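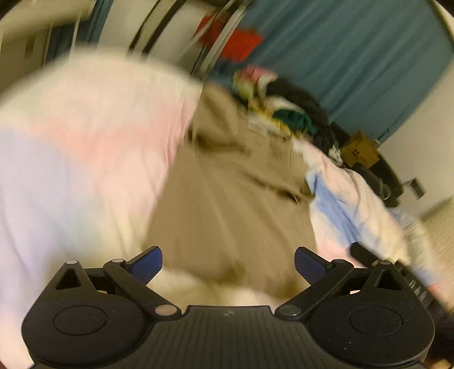

Narayanan Hegde wrote to me after the October meetup to say I was being unfair to newsletter swaps, and that his list had grown by 300 people in one month from trading mentions with other bloggers. I'll read his note out if there's time. Start with it either way.

So, 300 new names. Ask the room: how many of them opened the second email? Wait for hands. Narayanan didn't say, and I did ask.

Next part, what a swap is. Keep it short, most of them have done one. I tell my readers to go sign up for yours, you tell yours to sign up for mine. No money moves, so everyone feels clean about it.

My own numbers. I did 9 swaps last year. I came out with 500 new subscribers, and 19 of them have ever replied to me or left a comment on the blog. Say that slowly. The old readers were the ones who wrote in, mostly to ask why I was suddenly so keen on a soap newsletter I had never mentioned before. Fair question. I'd read two issues of it.

Then Plakport. They run a matching service: you fill in a form with your topic and list size and they pair you up. They paired me, a blog on old house repair, with Meneo, a daily email on smoothies. The form calls this "lifestyle." I don't know what that word is doing there. (Don't get stuck on this. Last time it ate five minutes.)

Kalinowski will probably object from the floor that a bigger list gets you better ad rates. Grant it. Rates go by list size because list size is easy to check. Ask whether the advertiser came back for a second booking. Mine didn't.

What I'd still do: swap with one person whose blog I've read for a year, write the mention myself, and tell readers it's a trade. Rendton's rule of waiting a season between swaps sounds fine to me, though I haven't seen any proof for it.

Drop the slide on pop-up forms if we're running late. Questions. Bring water.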